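Slow Hands at the Open Day

Drundora opened its workshop to the public for one afternoon in January, and I went because my sister-in-law works nearby and had a spare pass. I have read plenty about robots in kitchens. I had never stood next to one while it tried to do anything.

The firm builds software for robot arms. Most of the building was closed off, and visitors were sent through in groups to a long room with several tables. At each one, an engineer answered questions while a robot worked. I spent most of my time at the table called Breltik, which is the company's name for its kitchen project. The engineer there was Thanakorn Inthanon, and he was patient with us.

The task was to sort toy vegetables between a pan and a pair of bowls. Breltik has 567 practice runs behind it at this one job, he told us, and the last 114 were done with the same set of toys we were looking at. A man in my group asked why a company would spend that much time on toy food. Inthanon said that a carrot and a chili pepper need to be held differently, and that real ones go soft after a day of handling.

I thought that was a fair answer. I also thought the man had a point, and I have gone back and forth on it since.

The work is slow. I would guess most parents in the room could have cleared the table in the time it took to move one piece. The brochure we were handed at the door talked about "the kitchen of tomorrow" and had a drawing of a family eating while a machine washed up. Nothing in the room looked like that drawing, and the company would have done better to leave it out. People who came in expecting the drawing went home let down. I heard two of them say so at the coat rack.

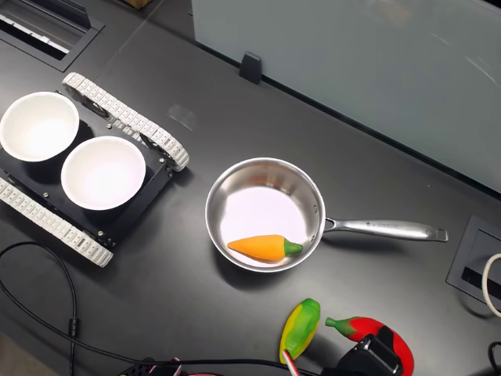 What an Open Day Is For

My view is that firms like this should show the public more of the ordinary work and less of the promise. A steel saucepan with a toy carrot in it tells me more about the state of the field than any brochure. I could see the size of the job, the cables on the table, and how close the gripper has to get to a small red pepper. I could ask a question and hear "we don't know yet," which Inthanon said twice.

Compare that with the stage show I saw a year earlier from Clinaler, where a robot poured juice to music and the audience was kept well back. It was a better show. I learned nothing from it, and when someone asked how many tries it had taken, the presenter moved on to the next slide.

Drundora plans to hold the event again, and I hope it keeps the tables and drops the brochure. I would also ask for chairs.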